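The Long Road to a Glass of Water

A student robotics club has two arms, one table and a great deal of confidence. Our writer spent an afternoon waiting to be convinced.

Apr 14, 2022

The first thing anyone at the Drirkent club tells you is that pouring is hard. They say it before you have your coat off. Oskari Jääskeläinen, who runs the club and teaches the controls course that feeds it, said it to me in the parking lot.

"People think it's a party trick," he said. "Pouring is hard."

I believe him. I have also been writing about student robotics long enough to notice that the list of hard things changes every few years and the promises attached to it don't. When I started it was stairs. Then it was folding towels. Now it is kitchens, and in particular the part of a kitchen where a liquid goes from one thing to another. Every club I visit has a plan for an older person who lives alone and would like a drink. I have yet to meet the older person.

Drirkent's club has 18 members this year, most of them sophomores, and a place in the regional Costside meet, where teams run the same household task over and over in front of judges. The task this season is to take a bottle of water and a paper cup and put some of the one into the other. Two arms are allowed. Teams get 20 tries. A try counts if the water ends up in the cup and the cup ends up on the table, standing.

When I visited, the club's best full set was eleven out of 20. Jääskeläinen gave me that number without my having to dig, which I appreciated. The club's web page gives a different one, sixteen, and I asked about it. He looked at Hilkka Heinonen, the student who keeps the page.

"That was a set where we didn't count the setup failures," she said.

What is a setup failure?

"If the arm doesn't find the bottle."

I would have thought finding the bottle was part of it.

How it learns

The method is called imitation, and it is the fashion. A student sits at a pair of handles and moves the two arms through the task while cameras record everything, both from a fixed spot by the table and from small cameras at the wrists. Do that enough times and a program trained on the recordings will, the hope goes, move the arms the same way by itself. The club had 142 recorded pours in January. By my visit they had 246.

Heinonen did a large share of those herself. She is quick at it, and she talks while she works, mostly about the cup. Paper cups give. Squeeze too hard and the rim goes oval, too softly and the cup slides as it gets heavier. The program has no sense of touch at all. It has pictures and the positions of its own joints, and from those it is supposed to work out when to stop.

Whether it works anything out is the question I kept asking, and the answers got vaguer the further up the table I went. The sophomores were blunt. "It copies us," one told me. Aleksi Lahtinen, a senior who wrote most of the training code and will be looking for a job soon, preferred "generalizes." I asked him to what. He said to small changes in where the bottle stands.

How small? He held up a thumb and finger. I have seen bigger changes in my own kitchen between reaching for a glass and getting to it.

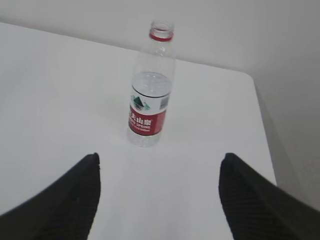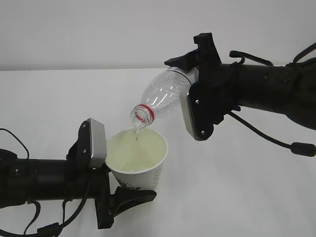
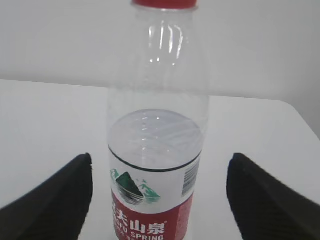
The trouble with white tables

Notice how clean it all is. White table, white wall, one kind of bottle with a red and white label that a camera would have a hard time missing. When I raised this with Lahtinen he was patient with me. You start simple, he said. Everybody starts simple. A plain background lets you see whether the method works before you make life difficult for it.

Fair enough. But the club was founded six years ago, and by the account of its former members it has been starting simple the whole time. Elli Ikonen was on one of the early teams and now does packaging lines for a company called Sistau. Back then the task was stacking blocks. She remembers a white table.

"We were always going to add clutter next semester," she told me over the phone. "Then the people who knew how the thing worked would graduate, and the new people would need something simple to start on."

She doesn't say this bitterly. She learned a lot, she says, chiefly about cables. Her machines at Sistau pick up the same carton all day and don't learn anything, and they run through the night with the lights off. She wouldn't put a trained program on her line. I asked if she would put one in her mother's kitchen and she laughed for some time.

The clear bottle is its own problem, and here I will give the students credit, as they picked the difficult version. The Costside rules allow a colored bottle. Clear plastic is miserable for cameras. So is water. The level in the bottle matters a great deal to when the stream starts, and a program that has mostly seen one level will tip a fuller bottle as if it were the one it knows. Heinonen now varies the fill from one recording to the next. She got the idea after a full bottle went over the cup, the table and a power strip. There is a towel on a hook by the door now, and the power strip has been moved up the wall.

What I saw

I asked to see a full set, judges' rules, no helping. There was a pause and some discussion and then they said yes, which not every club does.

Number one was good. I'll say more than that: it was pretty. The two arms came in from opposite sides, slower than a person would and with a slight shake, and the water went down in a thread and landed where it should. I caught myself leaning forward. Several of the sophomores, who must have watched this a few hundred times, leaned too.

Number two was also good. On number three the bottle arm closed on air a little to the left of the bottle, lifted the air, carried it over and poured it with great care. Lahtinen reset without comment. Number four was fine. Five stopped early and left a mouthful. There was a debate over whether five counted, and I was glad to see the sophomores argue against themselves.

They finished on ten. Jääskeläinen wrote it on the whiteboard next to the earlier scores, in the same size of numeral as the good ones. I asked Heinonen which figure would go on the page and she said she'd think about it.

Somebody had pinned up a leaflet for Đào, a company that sells a serving arm to cafés, and I asked whether that was the goal. A few of them nodded. Eustaquio Espinoza didn't. He is the club's machinist, older than the others, back in school after nine years in a repair shop, and he had spent most of my visit under the table with a roll of tape, tying back wires.

"My goal is that it does twelve," he said.

The money question

A program like this costs a school real money, and the case for it is usually made in terms of the future. Jääskeläinen makes that case well. Homes will have machines in them, somebody will have to build the machines, and it might as well be somebody who once mopped up after one.

My own view is that the last part is the strong part. I don't think Drirkent's arms are on the way to anyone's home. Ten out of 20, on a bare table, with one brand of bottle, is a coin toss with plumbing. The gap between that and a stranger's kitchen gets talked about as if it were a matter of more recordings, and the club's own numbers don't show it. At 142 recordings they scored nine. At 246 they have scored eleven once and ten in front of me. Lahtinen says the curve will bend. He may be right. He couldn't tell me where.

But I've sat in on engineering courses where failure was a word on a slide, and I would send a kid to this room before I'd send one to those. They know their number. They can tell you why number three went wrong, or at least offer two explanations and fight over them. Heinonen has a notebook of every miss since January, with little drawings of where the water went.

She emailed me a week later. The page now says eleven, and under it, in smaller type, how a try is counted. The team travels to Costside next month. Espinoza is packing his own towels.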